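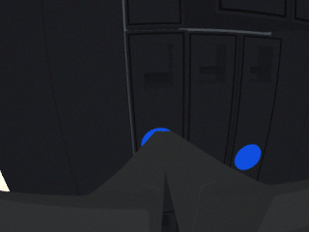 Fig. 1 – Intérieur sombre, image de synthèse.

Éclairage nocturne et consommation dans les parties communes : le cas de la résidence Tercombe
Rapport de projet, deuxième année
Quang Đinh et Esther Kinyua

1. Contexte

La résidence Tercombe compte 4 bâtiments construits sur le même plan, avec des couloirs sans fenêtre, des escaliers fermés et un sous-sol de caves. L'éclairage des parties communes y fonctionne en continu depuis la livraison. Le gestionnaire, la société Grullevau, nous a donné accès aux relevés du compteur des services généraux et nous a demandé si une commande par détection de présence valait la dépense.

Nous avons limité le travail au bâtiment C. Les bâtiments A et B ont un compteur commun avec le parking, ce qui rend les chiffres difficiles à séparer. Le bâtiment D était en travaux de peinture pendant une partie du mois de juillet.

2. État des lieux

Le bâtiment C possède 32 luminaires en parties communes, tous équipés de tubes fluorescents. Le plan électrique fourni en indiquait davantage ; plusieurs points du sous-sol ont été supprimés lors de la réfection des caves et le plan n'a jamais été mis à jour. Nous avons donc refait le relevé à pied, étage par étage, et c'est ce relevé qui sert de base aux calculs.

Les circuits sont répartis en deux départs : l'un pour les couloirs et le hall, l'autre pour les escaliers et le sous-sol. L'éclairage de sécurité est indépendant. Nous n'y avons pas touché et il n'entre pas dans l'étude.

Les habitants se plaignent peu de l'éclairage. Les remarques notées dans le cahier du hall portent surtout sur le bourdonnement des tubes au premier étage et sur un luminaire qui clignote devant l'ascenseur. Une seule personne a écrit que la lumière passait sous sa porte la nuit.

3. Méthode

Nous avons procédé en trois temps.

D'abord, une campagne de mesure de la fréquentation. Des compteurs de passage à infrarouge ont été posés dans le hall, à l'entrée des caves et sur le palier du deuxième étage. Ils enregistrent l'heure de chaque passage, sans distinguer les personnes. Une affiche expliquait le dispositif aux résidents.

Ensuite, un relevé d'éclairement au sol avec le luxmètre du département. Les mesures ont été faites après 22 heures, portes palières fermées, tous les deux mètres dans l'axe du couloir. Dans les escaliers, nous avons mesuré au nez de marche, en haut et en bas de chaque volée.

Enfin, un calcul comparatif entre l'installation existante et deux variantes :
– variante 1 : tubes conservés, ajout de détecteurs Filano ;
– variante 2 : remplacement par des luminaires à LED Imhof avec détection intégrée et niveau de veille réduit.

4. Résultats

Les compteurs ont enregistré 1 182 passages sur la période retenue. La répartition est très inégale. Le hall concentre la plus grande part, avec une pointe le matin et une autre, plus étalée, en fin d'après-midi. L'entrée des caves est presque inactive en dehors de quelques passages en début de soirée. Entre 1 heure et 5 heures, le palier du deuxième étage reste souvent plusieurs heures sans aucun passage.

L'éclairement est correct dans les couloirs et franchement trop élevé dans le hall, où les luminaires sont rapprochés. Il est faible au sous-sol, en particulier dans l'angle derrière le local vélos. Ce point n'était pas dans la demande initiale, mais il nous semble plus important que le hall : le sol y est irrégulier et il y a une marche peu visible avant la porte coupe-feu.

La variante 1 réduit la durée de fonctionnement, mais les tubes supportent mal les allumages répétés. Avec une temporisation courte, une partie de l'économie serait perdue en remplacements. Avec une temporisation longue, le gain dans le hall devient très petit, les passages étant trop rapprochés en journée.

La variante 2 coûte plus cher à l'achat. Elle permet de garder une lumière faible en permanence et de monter au plein niveau au passage, ce qui évite l'entrée dans un couloir complètement noir. C'est la solution que nous proposons pour les couloirs et les escaliers.

5. Limites

Les passages ont été mesurés en été, quand une partie des résidents est absente. Les chiffres d'hiver seraient sans doute plus élevés, surtout en soirée. Le compteur du hall s'est arrêté pendant une nuit, pile déchargée ; nous avons retiré cette nuit pour les trois points de mesure afin de comparer des durées égales.

Les compteurs à infrarouge enregistrent aussi un seul passage quand deux personnes marchent côte à côte. Nous n'avons pas corrigé ce biais. Pour la commande d'éclairage il a peu d'effet, un groupe déclenchant le détecteur une seule fois.

Le prix de pose retenu vient d'un seul devis. Il faudrait en demander au moins un second avant toute décision.

6. Proposition

Nous recommandons de commencer par le sous-sol et les escaliers du bâtiment C, avec la variante 2, puis de suivre le compteur pendant un hiver complet avant d'étendre aux couloirs. Dans le hall, la dépose d'un luminaire sur deux suffirait dans un premier temps – à vérifier avec de nouvelles mesures après dépose.

Annexes : A. Relevé des luminaires. B. Tableau des éclairements. C. Passages par tranche horaire. D. Texte de l'affiche.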